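Chapter 5
Sorting Cells and the People Beside Them

At Prerkton, the returns bench was the first station to be automated. Loose shuttlecocks are moved between mat and tray by a two-arm cell.

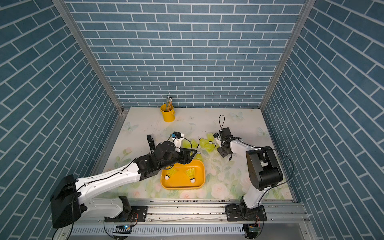
Figure 5.1 Two-arm cell with tray and loose shuttlecocks.

Bench staff now cover 2 jobs: tray supply and fault response.
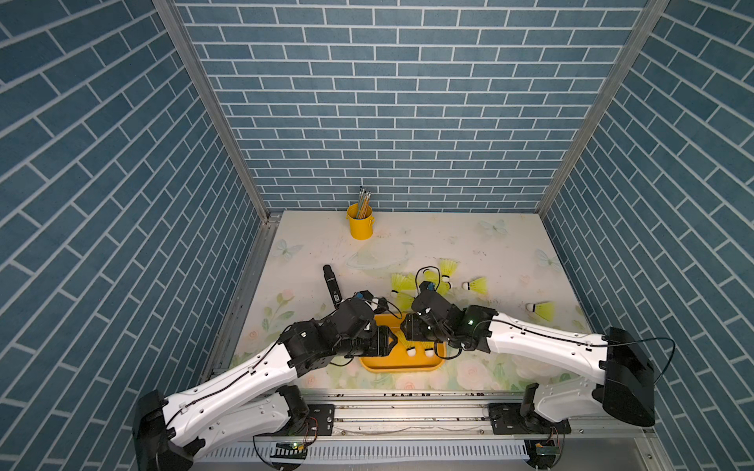
5.1 Changes in Task Content

Hand sorting is repetitive - fault response is not.
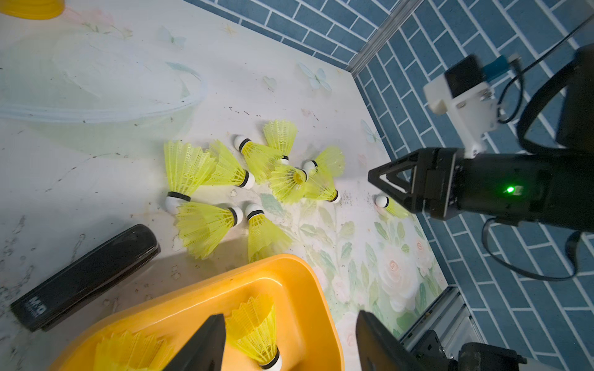
Training hours rise accordingly, and pay grades may need review.

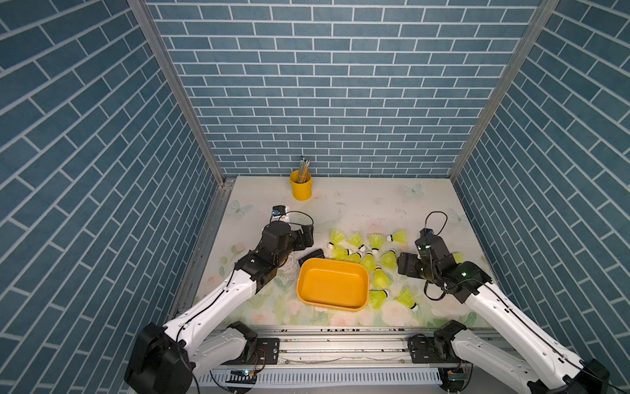 Shift length is a separate matter, treated in 5.2.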